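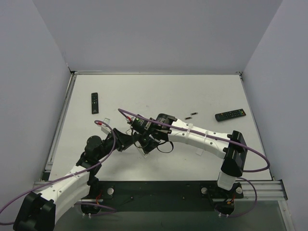

White tabletop, pale gray walls on three sides, two arms meeting near the center.

Surface finish and task lighting: notes from the Driltthorpe relight
Technical news, 3/11/25

The relight of the upper floor at Driltthorpe is complete except for the stairwell and the two storage rooms. The old ceiling fittings had reached the end of their service life and spare ballasts were no longer stocked. They have been replaced with Pisto linear fittings on the existing suspension points. The wiring routes are unchanged.

The design target was 600 lux maintained on the bench plane. Most of the questions received during the work were about something else, namely why the walls were repainted at the same time and why the new paint is gray when white would return more light. The rest of this item deals with that.

Reflectance and what it does

Light reaching a bench comes partly from the fitting and partly from the surfaces around it. In a large room with few walls the second part is small. In a narrow room, or in a bay with walls close to the work, it can be a large share of the total. A change of wall color therefore changes the bench reading even when the fittings stay the same.

A white wall close to the work has a cost. It becomes a bright area at the edge of the field of view, and the eye adapts to it. Dark parts on the bench then look darker than they measure. Staff on the old layout reported this as "not enough light" although the meter readings were within limits.

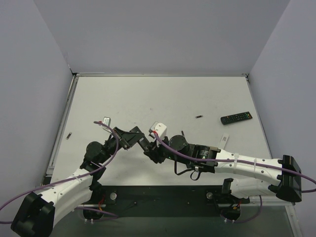 The usual response to such a report is to add fittings, and this was done twice under the previous arrangement. The second addition raised the bench reading and also raised the wall brightness in proportion, so the contrast problem stayed where it was. Both sets of added fittings have now been removed and their suspension points capped.

For the wall paint we compared two products from the Domański range. The measured reflectance of the chosen gray was 50 percent. The darker sample came in at 33 percent and was rejected: it brought down the light on vertical faces and made labels at the back of the benches harder to read. Both samples were applied as full panels and left up for a week. Small paint cards were not used for the decision. They are too small for a luminance meter with a standard lens at normal viewing distance.

Sheen

Sheen matters as much as color. A satin wall reflects the fitting as a streak, and the streak moves as the viewer moves. All bench-height walls are now flat finish. Flat paint marks more easily and can't be scrubbed hard, so the strip behind the sinks was left in the old satin. It will be reviewed after the winter.

Benchtops were not changed. The existing tops are serviceable, and a replacement would have pushed the project into next year's budget.
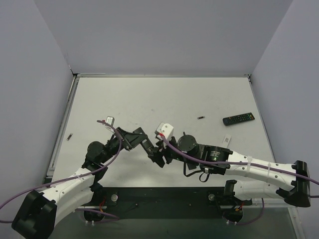

Measuring procedure

Readings were taken after dark with the blinds closed. Fittings were run for one hour before the first reading. The meter head was laid flat on the bench and the person taking the reading stood back far enough not to cast a shadow on it. Each bench got five positions: four near the corners and one in the middle. The lowest reading is divided by the mean to give the uniformity figure.

Vertical readings were taken with the head facing the user's side. These are often left out of relight reports. They are worth including wherever people read displays, gauge faces or shelf labels.

All results are held in Dovano under the room number. The earlier readings are in the same record, but they were taken in daylight with blinds half closed and should not be compared line by line with the new ones. 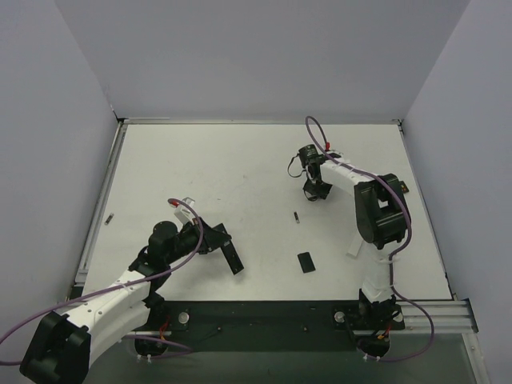

Uneven brightness across a work area is often blamed on fitting position when the cause is a mix of materials at the edges. Bare metal is the common case. A painted surface scatters light in all directions, while metal trim returns much of it in one direction and can show a hard highlight from some seats and none from others. On a white tabletop with gray walls, the aluminum rail down the left side, with its lengthwise grooves, and the pale metal strip at the foot of the back wall are the parts to check for glare first. The check takes a minute: sit in the normal working position, shade the eyes from the ceiling with one hand, and look for any edge that is still uncomfortable. If there is one, try moving the seat before moving the fitting.

Remaining work

The stairwell fittings are on order and will be installed in November. The emergency fittings on that route stay in service during the change. Dimming has been set to a maximum of 5 steps per zone, and the wall controllers are labeled by zone letter. Requests for a different preset should give the room number, the task and the usual working hours, and should go through the facilities desk.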